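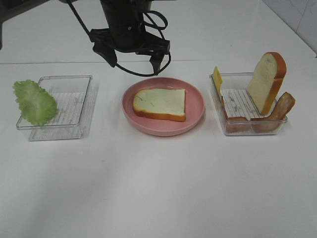

Fenna Michiels asked, after the first week on the line, who is supposed to restock the trays now that the arm does the assembly, and whether that person still counts as a sandwich maker on the roster. The answer to both is in this section.

4. Staffing and shift set-up for the Jolano cell

4.1 What changes for line staff

The arm moves ingredients from the trays to the plate. Staff keep the following jobs: slicing, filling trays, checking finished plates, cleaning, and stopping the cell. At the Groen kitchen these jobs are shared by the same people who assembled by hand, and their job title stays the same.

4.2 Before the shift

1. Name one cell operator and one relief on the roster. Both must have signed the training sheet.
2. Switch the cell to HOLD and wait for the steady amber light.
3. Set one tray on each side of the plate.
4. Load the trays in the order shown on the recipe card.
5. Keep hands and sleeves clear of the table. Switch to RUN.

CAUTION: Never reach in to straighten an ingredient while the cell is in RUN. Go to HOLD first, even for a single slice.

4.3 Training new operators

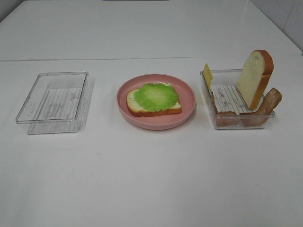
New operators train on toy food for their first 200 plates, so they can practice stops and refills without wasting stock. The trainer calls HOLD at any point, and the trainee says which tray needs attention. With the left tray empty and bread, cheese and other pieces still in the right one, the trainee names the left tray and checks the recipe card before adding anything. Lettuce lying on the bread is left in place during a refill.

NOTE: Training plates are logged under the trainer's name. They do not count toward anyone's shift figures.

4.4 Rotation and breaks

1. Rotate the operator and the relief every two hours.
2. Write each stop in the shift log, with the cause if known.
3. Hand over verbally at the cell. Do not rely on the log alone.

NOTE: The cell can plate up to 3,000 sandwiches between full services. Call Mekitz to book the service before the counter reaches that figure.

Questions about rosters go to Milan Jansen. Faults go to the shift lead.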